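Search this site
Search
Gallery: The Sorting Table at Prultham

Welcome to the gallery for our big swap-shelf clear-out! We've been gathering spare mugs, bowls and picnic things at Prultham since August, and when we finally hauled all the boxes out there were 300 pieces to go through. I love this job more than I probably should (you get to handle everything, and every box has some little surprise at the bottom). Sets get matched up, strays go in a pile of their own, and anything chipped goes to Montserrat Pastor, who turns it into mosaic and is always happy to have more.

Half the fun is the table. Bogdan Chmielewska came up with the idea of covering the whole thing in brown paper and marking it off with blue tape, so each kind of thing gets its own patch. It took us one evening and a lot of tape, and what a difference! Last year we had bowls in with the saucers and lids turning up everywhere. Now you pick a thing up, find its patch, set it down and go back for the next one. Wiremu Ashby wants to try the same trick for the garden tools, and I'm all for it.

We'll be at it again from 10 in the morning. Bring a box if you have one, and stay for soup at noon if you can!

Blue on blue. A pair of light blue cups on their sides on the brown paper, with the tape lines running every which way between the patches. The tape has gone ragged and curly at the edges, and I've grown very fond of it.

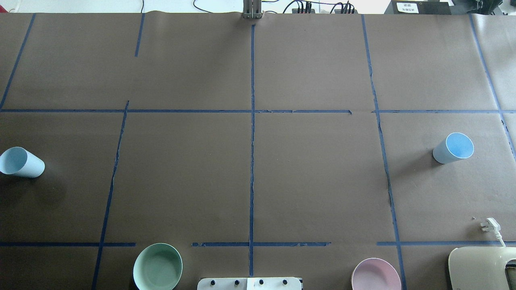
Merle Merrick: Love the taped patches! We did something like it at Henare for the jigsaw swap and used string, which slid all over the place, so tape it is next time. One tip, rub the edges down hard with the back of a spoon and they hold a lot longer. Do you still need saucers? I have 11 plain white ones and no cups to go with them, and I can drop them off before soup.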